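Trellville robotics club moves to handheld grippers

The Trellville student robotics club has logged 96 demonstrations for its kitchen task set, club lead Imelda Manalastas said Sunday. The target is 900.

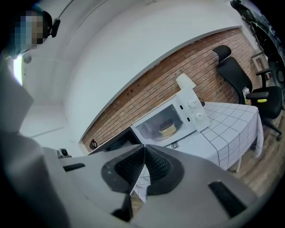 Project Tostora covers 14 tasks – most involve opening, loading or closing an appliance. The microwave task uses a white model with two round dials, set on a checkered tablecloth. Training starts in April. Each member records for 90 minutes per session.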